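4.3 Durchführung am Besuchstag

Die Vorführung fand während des Tags der offenen Tür im Labor Jukalura statt. Die Besucherinnen und Besucher führten den handgehaltenen Greifer selbst, nach einer Einweisung durch einen der Autoren (B. Zoëga). Aufgabe war das Öffnen und Schließen einer Schranktür auf dem Arbeitstisch. Insgesamt liegen 241 Durchgänge vor, von denen 197 in die Auswertung eingingen. Ausgeschlossen wurden Durchgänge, in denen der Greifer abgesetzt oder die Aufgabe abgebrochen wurde.

Die Finger tragen gerippte weiche Polster und je einen quadratischen Marker, über den die Öffnungsweite bestimmt wird (Abb. 6). Personen ohne Vorerfahrung näherten sich der Tür meist frontal und korrigierten den Winkel erst kurz vor dem Kontakt. E. Quezada wertete die Annäherungsphase getrennt aus; die Ergebnisse stehen in Abschnitt 5.1.
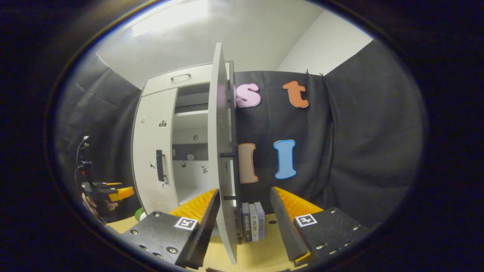

Abb. 6: Geöffnete Greiferfinger beiderseits der aufgeschwenkten Schranktür, Sicht der Greiferkamera.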